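Epoxy floor in the garage: worth it?

wirnell_wagons
We painted ours last August with a kit from Zadico and I am so happy with it! Dark green, super glossy, and a quick sweep gets it clean. My favourite colour by a mile.

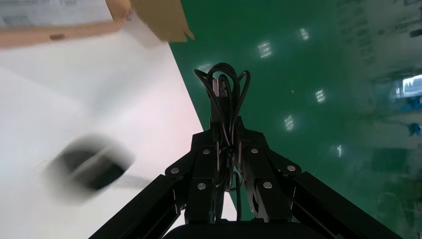 Green floor beside a white surface

chacko47
Looks great, but gloss is slippery. I went over on mine carrying groceries. Grit in the top coat, please.

wirnell_wagons
Fair point! I skipped the grit (hate mopping it).

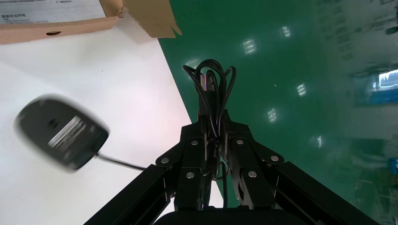
Re: Prep, prep, prep

lesthorpe_lad
Grinding matters more than brand. I paid $356 all up and 90 of that was grinder hire. Acid etch is a waste of time.

chacko47
Disagree, I etched mine and it's 15 years old with no peeling. Did yours come with decent instructions, Wirnell?

wirnell_wagons
Good enough! Read the sheet before you mix anything though, the stuff sets fast. Next job is the laundry, same green!

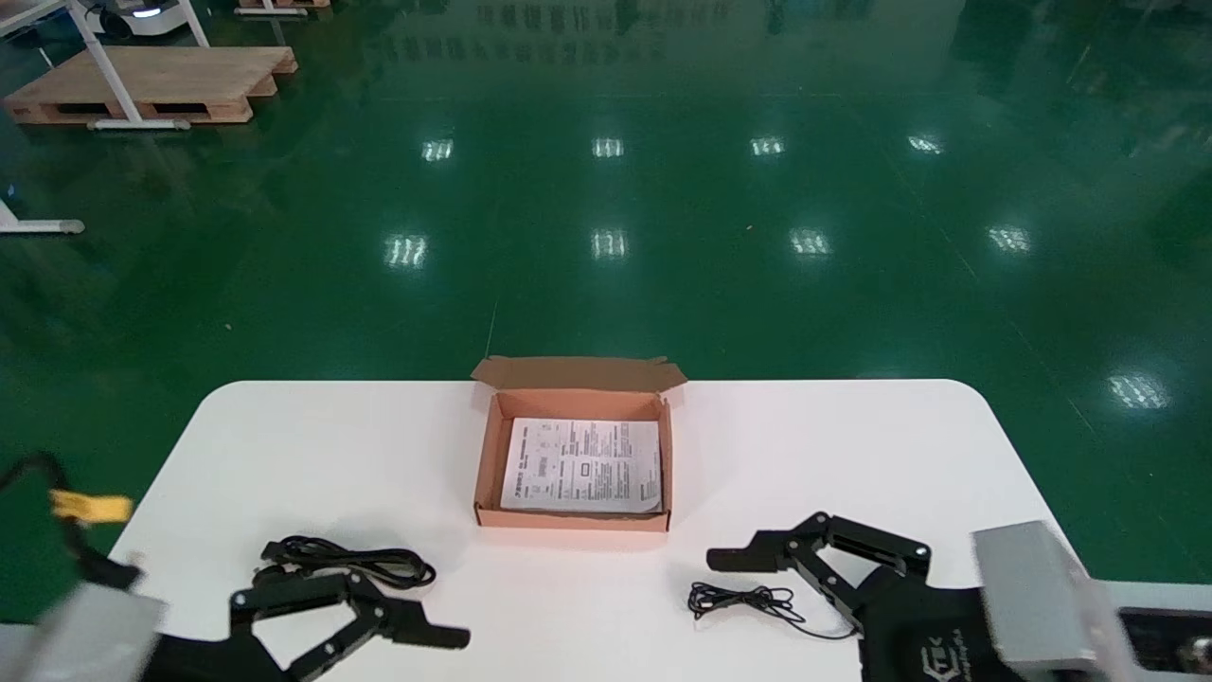
Open box with the printed sheet, white table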